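January, a little after 8 in the evening

I have my feet up and my tea beside me, and I want to get the week down before it runs together the way the last one did. We're into the second stretch of the changeover at Standdale, and I still walk in each morning half expecting my old stool to be where I left it (it's in the break room now, with a plant on it, which I find I don't mind).

Most of my day goes to the simulated bench these days. The Ostberg people built it so we could try out the arm's moves before anything gets changed on the floor, and I've grown fond of it — the long black arm, the white table, the big cream box on its dark mat, even the wood floor, which is a good deal nicer than ours. I go through the runs and write down what I would have done with my own hands, and somebody over at Coetzee turns my notes into settings.

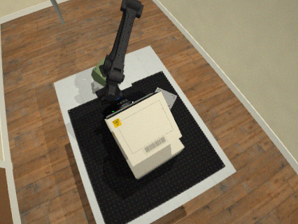 My sister read that last bit over my shoulder and wanted to know if I was teaching the thing to take my job. She has asked before, and she'll ask at Easter. I told her what I always tell her, that the loading part of my job was going anyway and I'd sooner have a say in how it goes. She said my wrists would be glad of it, and she's right, they are. I used to do 500 loads on a heavy shift and come home unable to open a jar!

What I miss is the talk. There were 16 of us along that bench and you could carry on one story from clock-in to lunch, with people dropping in and out of it. Now half of us are at screens and the rest have moved over to the Jondonby line, and I have to save up my stories for the parking lot. I did bring it up at the shift meeting, and we're getting the long table back in the break room, so that's something.

I stayed late to finish the approach notes, mostly about how close the gripper should come before it slows down.

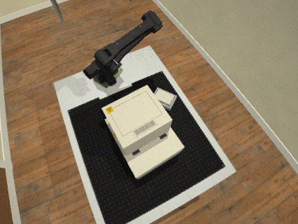 So would I go back to the old way if they offered it? For the company, I would, but for the work itself I'd stay where I am. I like being asked what I know. It took me years to learn how to set a thing down gently, and I had never once had to put it into words until this winter, and finding the words has been the best part of it.

The pay is the part I can't settle in my mind. We were promised the new grade once we had done 120 hours of training, and I'm past that by my own tally, but the paperwork has to go through two offices and neither one seems to be in a hurry. I'll ask again tomorrow, nicely. I've also got a fresh batch of runs to go through first thing, with the arm out over the far end of the table again, and I want to look at those before the coffee wears off.
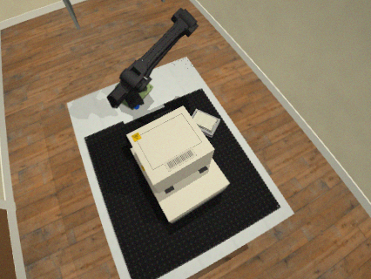
A message from the night shift just came in on my phone, asking if the new schedule means fewer of them after spring, and whether I'd heard anything, being closer to it all. I haven't. I wrote back that I'd ask out loud at the next meeting so they wouldn't have to, and now I've promised, so I had better write it on my hand. Must also remember to return the blue casserole dish and call about the furnace.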